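STILBY - Police have closed their inquiry into a series of emergency text alerts that told parents at two middle schools on Saturday evening that a building was under lockdown, saying the messages came from a test file and that no threat was ever made.

The alerts went out through Adik, the notification service used by the Stilby school district. The first reached parents of students at Sisura Middle School. A second batch, with the same wording, went to families at Kobzar Middle School. Both buildings were closed for the weekend.

According to a police summary released by the department, 300 phone numbers received at least one message. The text read "Lockdown in effect. Do not come to the school." It gave no building name and no time, and it did not carry the word "test," which district rules require on all practice messages.

Dispatchers took 12 calls from parents before the district sent a correction. Four officers were assigned to the two schools. They checked exterior doors, the gyms and the bus loops, found no sign of entry and cleared both sites the same night.

Investigators first treated the messages as a possible hoax by someone with a stolen password. Login records did not support that. The summary says the account was opened from a district office computer by an employee with permission to use it, and that the employee was loading contact lists for the spring semester. A practice alert stored with the lists was set to send when the upload finished. The upload had been started on Friday and was still in the queue when the office closed.

No charges will be filed. The department said the case does not meet the standard for a false report, which requires intent.

The district has removed stored practice alerts from the system and now requires a second employee to approve any message sent to more than one household. Contact lists will be loaded only during office hours. The changes cover all 2000 numbers on file. Parents who did not receive the correction are asked to check the number listed for them with the school office.

Extra patrols will remain at both schools through the end of the week, with officers present at arrival and dismissal. Class schedules and bus routes are unchanged. The paved walking routes in the area remain open to the public, including the path between the tree and the high wall, where a person in a blue top and dark shorts was out on foot.

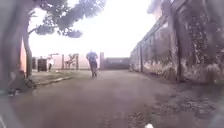
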